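Materials for the Workroom
Liya Worku

CHAPTER 9
Sticky Things: Tapes, Wraps and Pads

In this chapter
9.1 What a tape is made of
9.2 Pressure and time
9.3 Straight surfaces, curved surfaces
9.4 Pads and soft tips
9.5 Getting it off again

Key words: backing, adhesive, liner, tack, peel, shear, creep, residue, conform

Before you start

Look in any drawer. Tape. Probably four or five kinds, one of them so old the roll has gone oval. We use it every day and most people pick it by color or by what's closest. Fine for a birthday present. Less fine for a hem, a chair leg, a bundle of wires behind a stage.

Chapter 8 was glues, the wet kind, the ones that set. Tape is different because the sticky part never sets. It stays soft for its whole life. Keep that in your head and half of this chapter follows from it.

You will need a few rolls for the exercises. Cheap is fine. Get one paper tape, one plastic, one cloth, and if you can a stretchy one of the sort electricians use. Scissors you don't care about.

9.1 What a tape is made of

Two layers, sometimes three. The backing is the part you see and hold. Paper, plastic film, woven cloth, foam, foil. The adhesive is spread on one side of it, or on both, and then there has to be a liner so the roll doesn't glue itself into a brick. Single-sided tape usually gets by without a liner. The back of each turn has a slick coating and the next turn lets go of it when you pull. That ripping noise is the adhesive letting go in tiny jumps.

The backing decides how the tape tears, how much it stretches, whether it will go around a corner. The adhesive decides what it grabs and for how long. Students mix these up all the time. A tape can be very strong and hardly stick to anything. A tape can stick like mad and tear if you look at it.

The cloth tape used for the tests in this book is Malis, 40 mm wide. The film tape is Levetti. Other brands will behave a little differently, so write down what you used. Always write down what you used.

Try it: pull a hand's length off each roll, slowly, then the same again fast. Listen. Feel which ones fight you more at speed. Notes in the table at the end of the chapter.

9.2 Pressure and time

Tack is the first grab. Touch a tape with a fingertip and lift, that's tack. It tells you less than people think. What matters after an hour is how much of the adhesive has flowed into the surface, and for that you have to press. Rub it down. Thumb, spoon, the back of a comb. A tape laid on lightly is touching only the high spots.

Then leave it alone. Adhesive is a very thick liquid and it keeps creeping into the small valleys long after you've walked off. Next morning it holds better than it did at bedtime. The same creeping is why a hook stuck to the wall with a heavy coat on it slides down over a month. Slow pull in one direction, all the time. That one is called shear, and soft adhesives are bad at it.

Peel is the other way, lifting from an edge. All the force lands on one thin line. So a tape that will carry a full bag straight down may come away under one fingernail. Round off the corners of your strips and there's less for a fingernail (or a sleeve) to catch.

Dust ruins everything. So does hand cream. Wipe first, let it dry, then tape. Cold rooms too: in November our workroom at seven in the morning is no place for foam tape, it just won't bite. Warm the roll, warm the part, wait.

Case: the Cleline labels. A small maker of jars, 1000 lids to a batch, and by the end of one winter the labels were lifting on one side only. Always the same side. They changed the label paper. No good. Changed the printer, no good. The roller that pressed the labels down was worn at one end, and 27 lids pulled from the box at random all had the same faint stripe where it hadn't touched. New roller, end of story. Case notes are filed under 3817 in the teacher's pack.

9.3 Straight surfaces, curved surfaces

Flat is easy. Start at one end, keep a light tension, smooth as you go. Air bubbles come from laying the whole strip down at once.

Round is harder and tapered is hardest. Think about wrapping a carrot. One edge of the tape has a longer way to travel then the other, and a backing with no stretch can't do both. So the slack goes somewhere. It goes into wrinkles. The same thing happens on any long slim part that narrows toward its tip, the blue tape on the two black fingers in Figure 9.1 for instance. Look at the left one, at the crinkles where the tape folds over itself.

Ways around it. Narrower tape. Stretchier tape. Wrap on a slant, each turn covering half the one before. Or cut short slits along one edge and let the pieces overlap, same as a dressmaker does with a curved seam. Plan where the end will land before you cut, and put it on the side that gets touched least.

Do wrinkles matter? Depends. On a handle, yes, you feel every one. Under a coat of paint, yes. Holding a label on a paint stirrer, who cares.

Figure 9.1 Tape on a tapered shape

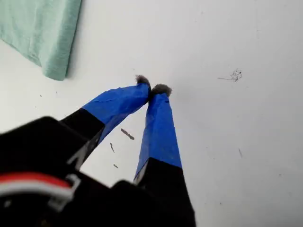 9.4 Pads and soft tips

Felt, foam, cork, rubber. Small pieces, usually with the adhesive already on one face, put where a hard thing meets something you don't want scratched. Chair legs are the usual case. Drawer fronts. The underside of a lamp.

Wool felt slides well and holds up. Cheap felt sheds and mats down and picks up grit, and then it scratches the floor all by itself, so check it. Ursu sells felt in sheets and that's what we cut from in exercise 4. Cut it with a fresh blade. A dull one drags the fibers out and the edge goes ragged before the pad has done any work at all.

Size: a touch smaller than the foot it goes on. If it sticks out it catches and peels. See 9.2.

Press, wait overnight, then turn the chair back over. Bring one pad from home for class, old and dirty is best, we'll be cutting them open.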